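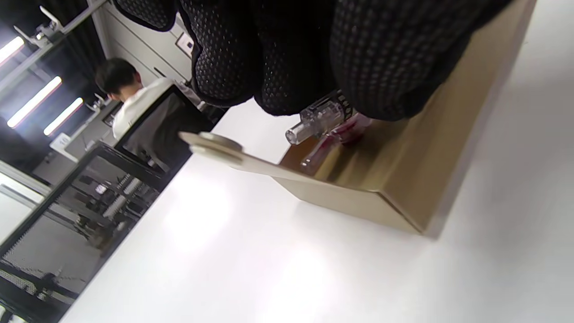 Hi all,

I think I have it! Or most of it. Long message ahead, so get a coffee. Loan's note is quoted first for everyone who wasn't on the thread in September.

On the drift thing, Loan Ông wrote:
> We're still throwing away too many box episodes. The pattern is always the same:
> the replay looks great until the lid goes back, and then the right gripper ends
> up a good way off from where the hand was, usually too low. On the arm at
> Hirville it drove the fingertips into the tabletop twice before the force limit
> stopped it. No one was near it, but I don't want a third time. The left side is
> almost never affected. I've redone the hand-eye calibration and got the same
> numbers as before. Can somebody who has the gloves and controllers set up look
> at the recording end? I'm holding back the whole carton set until we know.
> Loan

So, I've had the recording end to myself for a good stretch and it has been a really fun hunt. First thing I did was pull every rejected carton episode, 100 of them, and plot the right controller's position against the left. I expected a slow slide, the way you get with a warm sensor. There's no slide at all. You get a clean trace, then a single jump between two samples, and then a clean trace again with the same offset all the way to the end of the take. Once I saw that I got very excited (Duyên can confirm, I walked over to her desk with the laptop open).

A jump like that means the tracker lost itself and picked itself up again in slightly the wrong spot. The log does say so, by the way. There's a relocalization flag in the controller stream and our converter drops it. It has been dropping it since the Milel format change, so all of us have been looking at files with the one useful column missing. Sorry, that was my commit.

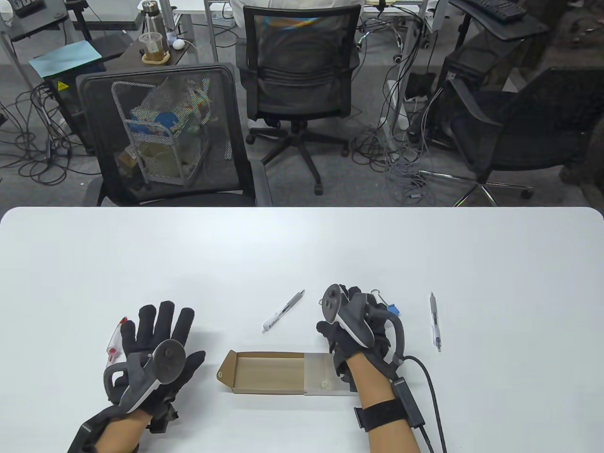

The next question was why the right and why at the lid. I went back through the head video for the same 100 takes and lined up the flags by hand. Nearly all the jumps come in the short stretch when the right hand turns over to pull at the tray or push the lid down. With the wrist rolled like that, the controller on the back of the glove is looking mostly at white table from very close up, and there's nothing on a plain white table for it to hold on to. The left hand tends to stay flatter during that part of the task and keeps a good view of the room.

Then there's the strap. I put the glove on myself and did the roll slowly, and the controller shifts on the back of my hand. It's a small shift, and it goes back when I relax, but it happens at exactly the moment tracking is weakest. Two small problems landing on top of each other. The cable from the wrist box pulls in the same direction if it's been routed over the front of the table, so that doesn't help either.

What I tried:

1. Patterned mat on the table, same box, same task. 12 takes, zero flags. I ran the 12 again with the mat taken off and got flags in seven of them. I love it when a test comes out that plainly.

2. Second strap across the palm, no mat. Better, three flags out of 12. Mariama says the palm strap makes it hard to pinch the tray, and she has done far more of these takes than I have, so I'd believe her.

3. Cable taped up the forearm and off behind the operator. Hard to separate from the strap result. Cheap to do, so let's do it anyway.

The mat has one drawback. The carton set was supposed to have a bare white table all the way through, and Sadia will want to know whether a mat in half of it hurts training. Trinh had the nice idea of putting the pattern upright on stands to each side, out past where the hands work, so the controllers see it when they roll and the table stays white. I haven't tested that. If anybody has spare foam board, please shout! 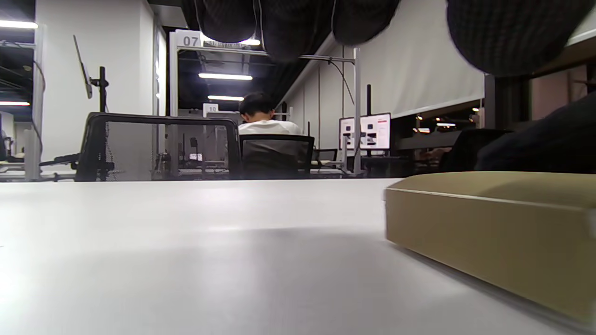
Now the part I'd like everyone to read even if you skip the rest. The robot going into the table was a recording fault, but the replay code let it happen. It takes whatever pose the file gives and goes there at full speed, and a jump between two samples gets treated as a very quick movement. The force limit did its job both times. I don't think we should be leaning on it. Until there's a proper fix, please:

- Don't replay anything converted with the old script. Rerun the conversion, the flag column is back in as of this morning.
- Replay at quarter speed the first time, with a hand on the stop button and everybody else outside the tape.
- Set the floor height in the Võ config. It's off by default. Both of the Hirville runs had it off.

I've also put a check in the converter that refuses any file where the position jumps further than a hand could travel between samples. I ran it over the full archive, all 1,648 carton episodes, and besides the 100 we knew about it caught 31 more that had passed review. Those have been moved to the quarantine folder. Please don't move them back, even if the video looks perfect, as the video will look perfect.

The good news in there is that the offset is constant after the jump, so a lot of these can probably be repaired. Duyên has a first go at it using the head view to work out the correction and the three files she has shown me line up beautifully. She'll write separately when there's something to try.

Things I still don't understand:

- Four of the flags happen with the hand flat and the room in full view. Reflections off the shiny box? Lights? No idea yet.
- Whether the Nuvasex gloves grip the controller any better. We have one pair and it's a size too small for me.

Loan, could you send me the raw logs from the two Hirville runs, before conversion if they still exist? I'd like to see the flag sitting there in both.

Sadia, can the carton set wait until I've tried Trinh's boards?

Mariama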